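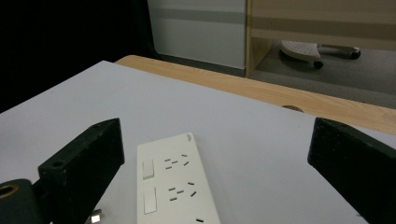 Station 2, left-tool view: finger faces and power strip.

Hand-held gripper check, Troswood vs. Hirketti fingers
May 3, 2022

Finger screws tight: OK. Cowie says they stay tight for 830 cycles. I'll believe that when I see it.
Finger faces clean: OK
Strip unplugged at the wall before handling: OK
Plug prongs kept clear of the fingers: WATCH. Bare metal, easy to catch.
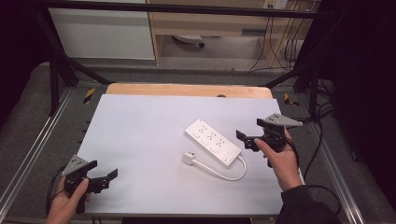

Tools on either side of the strip, cables running off the table.

Cables clear of wrists: OK for now. Recheck after 30 minutes.
Hazard markers at back corners: OK
Grip better than the March set: NOT SHOWN. The sales sheet is no test.

Next check due at cycle 65.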